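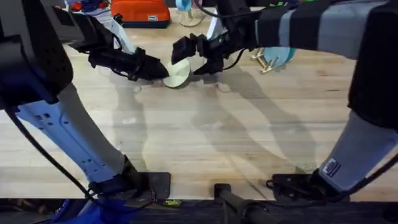 Ustereck sets out equipment plan for two-arm handling benches

Ustereck has approved the purchasing plan for its next group of two-arm handling benches, with orders to be placed in stages from December. The plan covers arms, grippers, bench tops, spares and operator training. It replaces the earlier practice of buying each bench as a separate project with its own specification.

Under the plan, every bench will carry two arms mounted on the near edge of a wooden top, with the working area between them left free for parts. Discs, lids and other light round items make up most of the trial work. They are difficult to budget for, as the cost of handling them depends more on the gripper and the sensing than on the arm itself.

Clear plastic parts have been given a separate budget line. Lighting and camera settings that suit opaque parts may not suit transparent ones, and the time needed to set them up was left out of previous estimates.

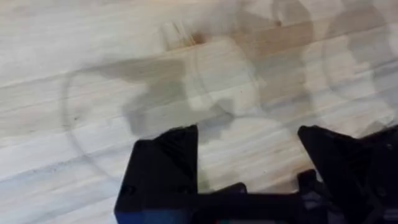
Ustereck Automation Planning Department

The department has allowed 89 hours of commissioning per bench, including gripper alignment, cable routing and acceptance checks. A further 355 hours has been set aside across the programme for work on transparent parts. Unused hours will return to the central budget and may not be spent on hardware.

Two suppliers have been retained. Arboleda will supply the arms and base mounts, and Trurngate will supply gripper fingers and wrist cabling. Both contracts fix unit prices for the first stage only. Prices for the second stage will be agreed once acceptance results from the first are available.

Fingers are treated as consumables. Each bench will be delivered with one fitted set and one spare set per arm, and replacement will be charged to the site that uses the bench. Arms and mounts remain capital items and will be written down in the usual way. 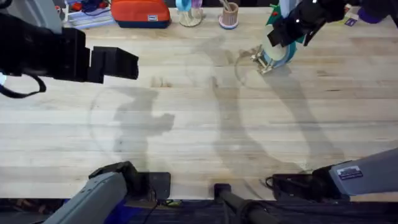 Sites should also allow for floor space behind the bench, a separate power circuit and storage for fixtures. These costs are not covered by the central budget. At Poltholm, where the first stage will be installed, the site budget provides for around 700 fixtures and small parts, held in a common store.

Acceptance will be based on 1,426 handling cycles per bench, carried out with the site's own parts. A bench that does not complete the test will stay on the supplier's account until the fault is cleared and the full test has been repeated.

Requests for the second stage should be sent to the Automation Planning Department on the standard equipment form, with part drawings attached. Forms received without drawings will be returned.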